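Board index > Shop Floor > Wood as a fixture material
Thread: Hard maple sub-plates and seasonal movement
Page 1 of 1

killdeer_mfg
Joined: November
Posts: 41

Looking for numbers from people who have left a glued-up maple board on a metal table through a full heating season. Ours is edge-glued strips, flat-sawn as far as I can tell from the end grain, screwed down along two opposite edges. Shop is heated but not humidified. Last winter the middle came up enough that a straightedge rocked on it. This summer it went back most of the way.

Questions are whether to (a) replace it with quartersawn, (b) seal all six sides and keep the same board, or (c) give up on wood. I would like to keep wood. It is kind to tool tips and I can resurface it in the shop.

f_albers
Moderator
Posts: 3,000+

Start with moisture content. What did it read when you bought it and what does it read now? Without those two figures everything else is guesswork.

Tangential shrinkage in hard maple is close to twice radial. A flat-sawn board moves across its width by the larger figure, and if you have screwed it tight on both long edges it has no place to go but up. The screws are your problem before the finish is.

Friederike Albers

killdeer_mfg

No reading at purchase. Pin meter says 7 percent today, taken at three places on the face and one on the end. I do not fully trust the end reading.

Screws are in plain clearance holes, drilled one size over, flat head, countersunk.

rabbet_plane

Countersunk flat heads center themselves in the hole. Your clearance is doing nothing. As soon as the cone seats, the board is pinned at that point in both directions. Go to pan heads with a washer in a counterbored slot.

f_albers

Agree with rabbet_plane. Fix one edge with round holes and let the other float in slots, long axis of the slot across the grain. Tabletop makers have done this for ages with wooden buttons. Same principle, different hardware.

tnorth

Going to disagree with the whole direction. Wood on a metal plate is a mismatch you will be chasing forever. One face breathes, the other face is against metal and does not. That alone cups it, whatever the screws are doing. Use phenolic or cast tooling plate and be done.

rabbet_plane

His table has holes all over it, so the back does breathe, just unevenly. And phenolic dust is nasty if you resurface in-house, which he does.

tnorth

Unevenly is worse. You get wet spots and dry spots on the back of the same panel.

f_albers

Not at that scale. Moisture spreads within the board faster than the room changes with the season. I would worry about the closed-face case, a solid plate with no air at all, well before a perforated one. If you want to be careful, put thin spacers under the board along the screw lines and leave an air gap. It costs you a little stiffness in the center, so add one more spacer there.

s_marinescu
Posts: 300

I have run both. Some notes, in the order I would do the work.

1. Let the stock sit in the room where it will live. Stickered, weight on top. I give it 100 days if the schedule allows. Check with the same meter at the same points and write the readings on the end of the board in pencil.

2. Rip into narrow strips and turn them so the growth rings stand closer to vertical. Even cheap flat-sawn stock comes out mostly rift this way. Alternate pale and darker strips if you have them. It has no effect on movement, but it makes the glue lines easy to find when you are choosing screw positions.

3. Glue with plain yellow glue, moderate pressure. Leave it in clamps overnight and do not plane the next morning. The glue line swells and if you flatten too early you get sunken joints later.

4. Flatten one face, then the other, taking equal amounts. If you take everything off one side you release stress on one side and it will cup on the bench before you even mount it.

5. Fasten close to the edge and keep the heads below the surface. Strip layout and screws near the edge on a perforated table:

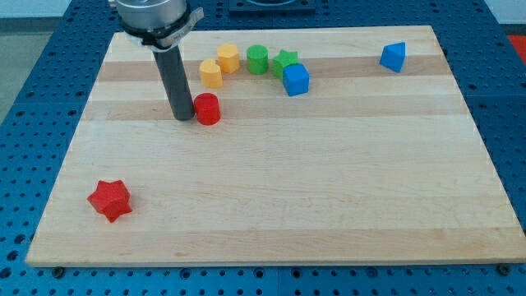

6. Seal every surface the same way, same number of coats, and do not skip the underside or the inside of the counterbores. Thin shellac first, then whatever film you like. End grain gets double.

7. Recheck with a straightedge in the middle of the heating season and again in the middle of summer. Keep both readings. One reading tells you nothing about movement.

Sorin Marinescu

tnorth

Step 1 is not realistic for a production shop.

s_marinescu

Then buy it in spring and use it in fall. The stock does not need supervision.

ply_or_die

Has anyone tried the Luler panels? They sell a pre-glued maple blank, already sealed. A shop down the road from us uses them as bench tops and seems happy.

rabbet_plane

Bench tops are a different requirement. You can lose a lot of flatness on a bench and never know. I had one Luler blank. Glue lines good, sealer thin on the underside, end grain barely touched. I resealed it myself and it behaved after that. At which point I could have made my own.

ply_or_die

Fair. What about Baltic birch? Cross plies, so in theory no net movement to speak of.

f_albers

In-plane movement is small, yes. It still bows if one face is exposed and the other is not, and you cannot resurface it more than once before you are through the face veneer. Screw holding into the edge is poor. For a plate that gets marked up and skimmed every year I would stay with solid maple.

killdeer_mfg

Back with an update. Pulled all the screws this afternoon, left the board loose on the table and put a straightedge across it. Hump is smaller with the screws out, maybe by half. So part was restraint and part is a set in the board.

Plan is to skim both faces, slot one edge, reseal, and see what winter does. If it comes up again I will rip it and turn the strips as in step 2.

Question on sealing. Is Killar worth the money over plain shellac under the topcoat? The local supplier carries both.

rabbet_plane

Never used Killar. Dewaxed shellac has been enough for me. No sealer stops vapor, they only slow it, so what matters is that both sides are slowed equally.

s_marinescu

Same answer. Spend the money on a better meter. And take your readings before you skim. You will want a baseline.

tnorth

I will say that half the hump going away with the screws out is more than I expected. Still think it comes back.

f_albers

Post the midwinter reading in this thread, please, and do not start a new one. We have four of these that all end before the second measurement.

killdeer_mfg

Will do. Relative humidity in the shop is 38 right now if anyone wants to do the arithmetic.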